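Repeat prescriptions: where the delay sits

Most complaints about repeat prescriptions concern the wait between the request and the bag on the pharmacy shelf. The wait is usually blamed on the doctor's signature. At the Siriwardena practice, an audit in February followed 138 requests from the time they arrived to the time they were ready to collect, and the signature accounted for very little of it.

Of those requests, 78 were signed on the day they came in. A further 20 were held for a blood pressure reading or a blood test that was overdue. The rest waited in a queue until the records had been checked by hand. 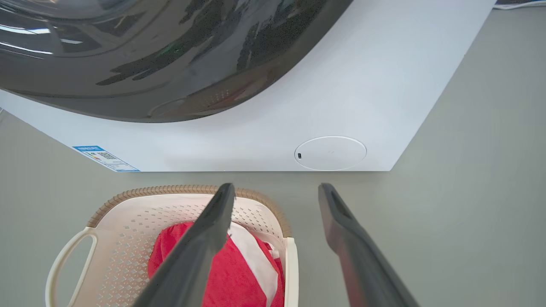 Afonso Peixoto
Health services correspondent

The checking step exists for a good reason. A medicine started in hospital may not match the list held by the surgery, and doses are often changed by letter. Someone has to read the letter, alter the record and cancel the old item – in that order. If the last part is missed, the patient may be offered both doses.

Siriwardena now uses Tralo, a program that sorts requests into those with no change since the last issue and those that need a person to look. It does not approve anything. In the first month it passed 11 requests to the wrong list, all of them inhalers recorded under two names. The names have been merged by hand.

Patients can help in small ways. Order by item, and leave off anything no longer taken. Ask for the review date, which is printed on the right-hand side of the slip under the last item. Requests made by telephone are still typed in by reception staff, and the practice has no plan to stop taking them.

A second audit will use the same method and will include the two branch surgeries.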